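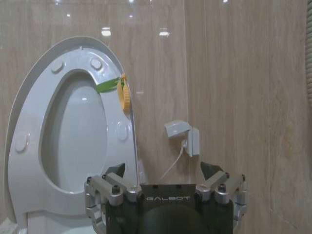
Tzu-hsuan Chou meinte neulich im Nachbarthread, eine schwache Bande im Mykoplasmen-PCR solle man immer erst wiederholen, bevor man Zellen wegwirft. Daran klammere ich mich gerade ein bisschen. Meine Brustkrebslinie zeigt im Gel eine ganz zarte Bande bei 510 bp, die Negativkontrolle ist sauber, und die Zellen wachsen eigentlich prima. Muss ich jetzt wirklich alles verwerfen? Es hängt leider viel Arbeit daran, und ich wäre für jeden Rat dankbar!
Vinard

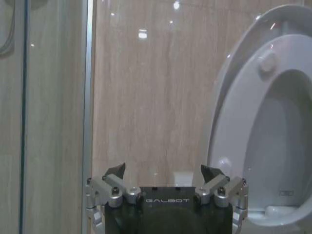 Kleines Bad mit GALBOT-Greifer

Zudik
Liebe Vinard, erst mal durchatmen, das kennen hier viele. Stell die Kultur in einen eigenen Inkubator, lass sie ein paar Tage ohne Antibiotika wachsen und nimm dann Überstand von einer dichten Kultur.
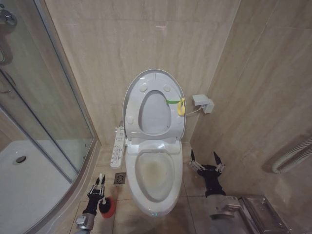 Den Überstand kurz aufkochen, abzentrifugieren und unverdünnt sowie 1:10 einsetzen – manchmal hemmt das Medium die PCR, und dann sieht die Bande schwächer aus, als sie sein müsste. Dass die Zellen gut wachsen, sagt leider wenig. Und bitte auch die eingefrorenen Passagen testen!

Listgate
wegschmeißen, neu auftauen, fertig. hatten wir im November auch

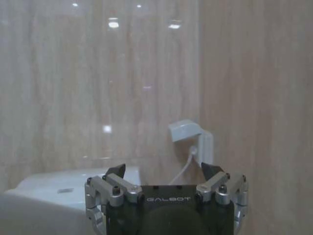

Nachtrag von Vinard
Danke euch beiden, ihr Lieben! Die 1:10-Verdünnung ist leider deutlich positiv, die älteste Passage im Stickstoff aber negativ – mit der fange ich jetzt neu an.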